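Anyone else bounce off the narrator of The Salt Ledger?

Forum: Listeners' Corner > History and Nonfiction

plumduff_9
Started this one on 9th November and I'm stuck at chapter 7. The book is the history of the Plemano salt works, by Mimoza Obradović, read by Octavio Montoya. I love a good "one boring substance explains everything" book and this should be my thing exactly. But oh my goodness the pace. I bumped him up to 1.25 and he still sounds like he's reading a will. Do I push on, or get the paperback and do the voices myself?

godfreym
Push on! I had the same trouble until the flood chapters and then it clicked for me. He's slow because there are so many names, I think. At normal speed I could keep the two brothers apart, and at 1.25 I lost track of who owned what.

Also he does the letters beautifully. The one from the wife in February, asking for the money back? I was sitting in the car outside work and I did not go in until it was finished.

tinpan_lucero
Hard disagree with Godfrey, sorry. I returned it. Montoya is fine on novels (his Sovard books are great, go listen to those) but he has no idea what to do with a footnote. He reads the footnotes IN the sentence. You're halfway through a thought about brine and suddenly you're hearing page numbers.

godfreym
That's the producer's choice though, surely? Castum did the same thing with their last few history titles. I can't blame the guy with the microphone.

tinpan_lucero
I can blame him a little.

ulises_b
I wrote up a longer review for my own page, so I'll just paste the whole thing in. Skip it if you hate long posts.

The Salt Ledger, listened to on the bus
by Ulises Bedoya

I came to this book from the other direction, having read it in print first and then gone back for the audio. Obradović spent years in the archive at Vītola reading account books, and the best parts are where she lets you see her getting annoyed with them. A clerk spells his own boss's name three ways on one page. A whole winter is missing and then shows up bound into somebody else's tax records.
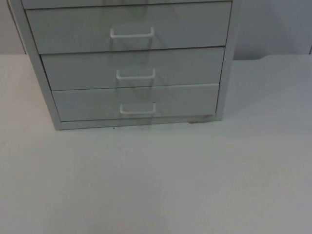 Reading time: 9 min

So the question for me was whether any of that annoyance would come through in somebody else's voice. Mostly yes. Montoya has a dry way with her jokes, and he never pushes them. The trouble is the middle. There are 2 long chapters on shipping contracts that I skimmed happily on paper, and you can't really skim with your ears. You can hit the skip button, but then you land in the middle of a list of barrel prices and have to guess how far you've gone.

One figure from those chapters has stuck in my head, which is the 2,221 barrels that left the works and never got anywhere. She goes back to them right at the end and it's a terrific payoff, but you need to have been awake for the setup. I'd say get the audio if you've got a commute and some patience. Get the print if you like maps, because there are lovely maps and the audio just says "see map."

plumduff_9
Ulises, "see map" made me laugh out loud. He does say it! In such a sad voice! Okay, I'm going to give it until the flood and then decide.

tinpan_lucero
Doesn't the audio come with a PDF of the maps? Mine did, or I thought it did. I never opened it.

ulises_b
Not in my app. Maybe it depends on where you bought it?

godfreym
There's a PDF with mine, but it's only the family tree and the first map. The harbor one is missing and that's the one you want.

And I'd stand up for the shipping chapters, by the way. Folks always say to skip them. The barrels make no sense if you skip them!

plumduff_9
Do I need to remember which brother signed the contract? Please say no.

godfreym
The older one. Sorry.

tinpan_lucero
See, this is what I mean, I got to the end of that section and I couldn't have told you there was an older one. Has anyone tried the library copy? I'm wondering if it's the same recording or if there's a different reader. I'd give it another shot with a different reader.

ulises_b
Same recording at mine. Montoya on the cover and everything.

plumduff_9
Quick update, I'm in the flood. I've gone back down to normal speed. Godfrey may have been right about the names, but I'm still not sold on the footnotes.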